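Garngate Cube Pick Starter Kit: README

Garngate is a simulation kit for teams who want to try out pick tasks before they buy or book time on a real arm. The kit is put together by Stuvano and ships as one download with the task files, the recorded episodes and a small player.

What you get

Task: pick up a red cube from a table with a two-fingered gripper
Episodes: 800, all rendered in simulation
Held out for testing: 154 of the 800
Task files: 2, one for training and one for replay
Labels: success or failure, set by the simulator at the end of each episode

The background is plain gray and the table is pale. Cube color does not change between episodes. Start position does.

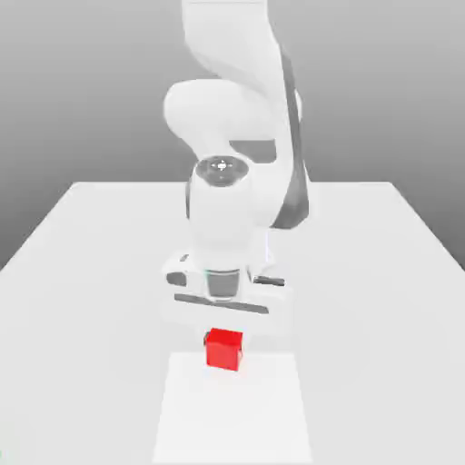
Haris Hodžić wrote in after the August release that the pale table made his depth model look better than it was, and that he would pay for a second pack with clutter and darker surfaces. He also asked for the failure episodes to go in their own folder.

The folder change is in. Failed episodes are now under episodes/failed and keep their old numbers, so existing scripts need only a new path. A clutter pack is planned but has no release date.

Known problems

The player drops the last step of an episode if you close it while it is saving.
Replay at double speed can drift from the recorded joint values. Use normal speed for anything you plan to measure.
Results here say little about grip force. Friction is set to one value and was not tuned against hardware.

License and support

One license covers one team. Resale of the episodes is not allowed. Send bug reports with the episode number and your player version to Liette Beaulieu at Stuvano.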